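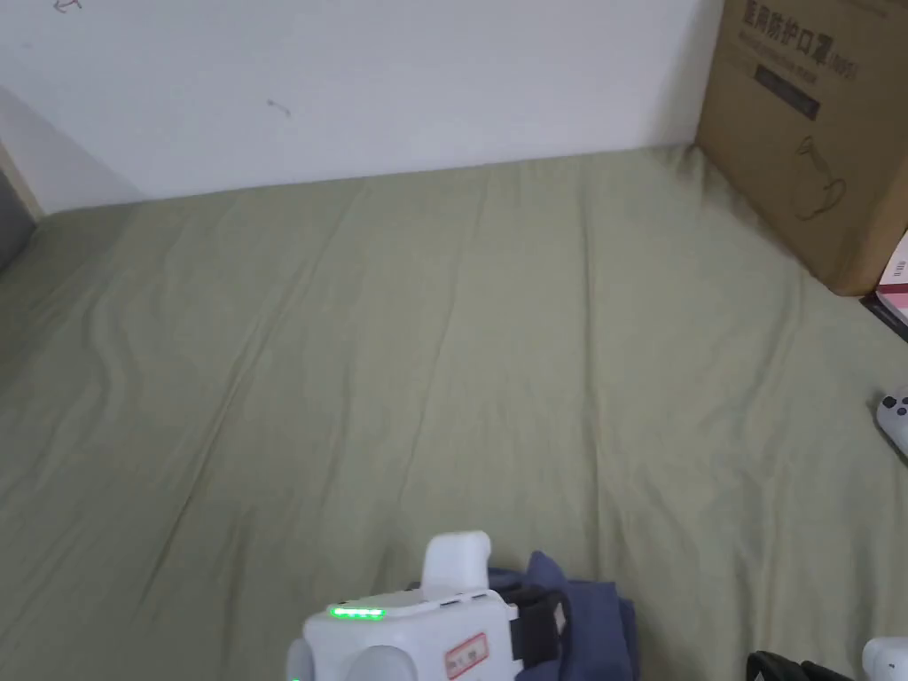

A bed made up with a green sheet. Bedding was one of the few household categories to get cheaper in June.

Rents Climb Again in June, but at Least the Sheets Are on Sale

Renters hoping for a quiet summer did not get one. Asking rents in Cerna rose 5 percent in June from a year earlier, according to the monthly price survey published by Rorum, the regional data firm, while the average paycheck in the city grew 4 percent. The gap is one percentage point, and it comes out of the same pocket it always does.

The survey tracks 500 household goods and services, from bus fares to dish soap. Rent carries the most weight by a wide margin, so when it moves, the rest of the index mostly goes along for the ride. Groceries edged up. Car insurance did what car insurance does. Bedding, towels and curtains fell for the second month in a row, which will please anyone who was planning to buy all of their curtains this summer.

Rorum put the blame on a thin supply of smaller apartments. Builders finished fewer units this spring than last, and most of those were two-bedrooms near the river, priced for people who already own something. The firm expects the pressure to ease by winter -- the same winter, readers with long memories may note, that it picked in its last three reports, only a year later each time.

Landlords see things differently. Engelbrecht, which manages apartment buildings across the east side, said its increases reflect higher property taxes and repair bills. Its newest renewal letters add a $40 monthly "amenity adjustment" for tenants in the Pliltuveo complex. The amenities listed are a package shelf and access to the stairwell.

The city council has asked its housing office to look into such fees and report back before the fall budget talks. A cap is not on the table yet, and the council's last study of rental charges took long enough that two of the fees it covered had been renamed by the time it was printed.

Rorum's July figures are due next month. Renewal letters for September leases go out the week before.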